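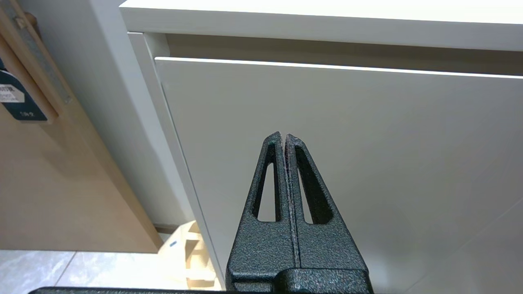 Eine Roboter-Vorführung im eigenen Haus vorbereiten -- so hat es bei uns geklappt

Im Oktober war bei uns in Skolau Tag der offenen Tür, und ich durfte (na gut, musste) die Vorführung mit dem Greifarm auf die Beine stellen. Aufgabe: Schubladen und Türen an ganz normalen Küchenmöbeln. Falls ihr so etwas auch vorhabt, schreibe ich euch mal auf, wie ich vorgehen würde.

1. Nehmt echte Möbel. Ich hatte erst an einen Messetisch mit bunten Klötzchen gedacht, aber bei einem Besuch bei Lascombe habe ich gemerkt, wie schnell die Leute da weiterlaufen. Eine Schublade kennt jeder!

2. Schaut euch die Fronten an. Ohne Griff wird es knifflig, da müssen die Finger irgendwo an der Kante ansetzen. Fahrt den Greifer geschlossen und ganz langsam davor, prüft den Abstand und speichert den Punkt erst dann.

3. Entscheidet vorher, was auf der Platte stehen bleibt. Ganz leer wirkt schnell steril, zu voll wird eng für den Arm. Ein paar Alltagssachen mit Luft dazwischen reichen völlig.
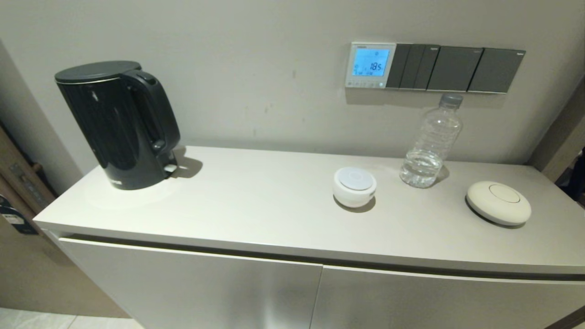 Arbeitsplatte mit Wasserkocher und Flasche, an der Wand das Thermostat mit 18.5 auf der Anzeige.

4. Probelauf. Wir haben den Ablauf 17 Mal am Stück gefahren, immer mit demselben Tempo. Danach wusste ich, wo ich beim Erklären Pausen brauche -- und dass ich viel zu schnell rede.

5. Abstand markieren. Klebeband auf den Boden, fertig. Kinder stellen sich exakt auf die Linie, also klebt sie lieber eine Handbreit weiter hinten. Und eine Person bleibt immer am Not-Halt, auch wenn gerade gar nichts fährt.

6. Kleine Gruppen! Für 100 Gäste haben wir den Nachmittag in kurze Runden geteilt, Beginn war um 14 Uhr. Die meisten Fragen kamen übrigens zu den Fingern: ob man die tauschen kann und was passiert, wenn etwas verrutscht. Legt euch dafür zwei, drei Sätze zurecht.

Den Ablaufplan von unserem Projekt Zarnilska tippe ich gerade noch ins Reine, der kommt dann als eigener Beitrag.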